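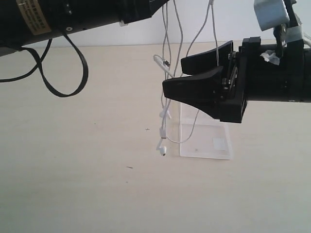

Gangate Language Centre
Minutes of the Equipment and Rooms Meeting, September

Present: Nazmiye Aksoy (Chair), Cauã Bezerra (Minutes), the Head of Listening Studies, the Stores Officer
Apologies: the Examinations Officer

The meeting opened at 4.10 pm in the Polat Room.

1. Minutes of the previous meeting
The minutes were agreed as a correct record, subject to one change: under item 5, "headphones" should read "earphones".

2. Matters arising
The cupboard key has been replaced. The label printer is still awaiting a part, and labels will be handwritten until further notice.

3. Earphones: condition and storage
The Stores Officer reported that 556 pairs were entered in the register at the start of the year and that 417 had been handed in by the end of the summer term. Reminders have been sent to the remaining borrowers.

The Head of Listening Studies said that the thin white wired pairs continued to be the main difficulty. When hung up together, the cables cross over one another and a single pair cannot easily be taken out. The start of two listening classes had been delayed last term while sets were separated. Members agreed that pulling at the loose ends should be discouraged.

The Chair asked whether winding each pair round a card would be practical. Mr Bezerra had tried this with one class set and found it satisfactory, although the cards had bent by the end of the month. The Stores Officer preferred small cloth bags, numbered to match the register. A price has been received from Clenditz and a second is expected from Filtora.

It was agreed that:
3.1 Pairs would no longer be hung together in bunches.
3.2 Cards would be used for the coming half term, in a heavier weight than before.
3.3 A decision on bags would be deferred until both prices were available.
3.4 Pairs with split or bare cable would be withdrawn and recorded.
Action: Stores Officer (3.1, 3.4), C. Bezerra (3.2)

4. Listening room
The timetable for the room was noted. The Examinations Officer had asked in writing for the room to be kept free on the afternoon before each oral examination. Agreed.
Action: N. Aksoy

5. Any other business
The Stores Officer asked that adaptors be returned in the tray provided and not left in the staff room.

The meeting closed at 4.55 pm. The next meeting will be held in the same room after half term.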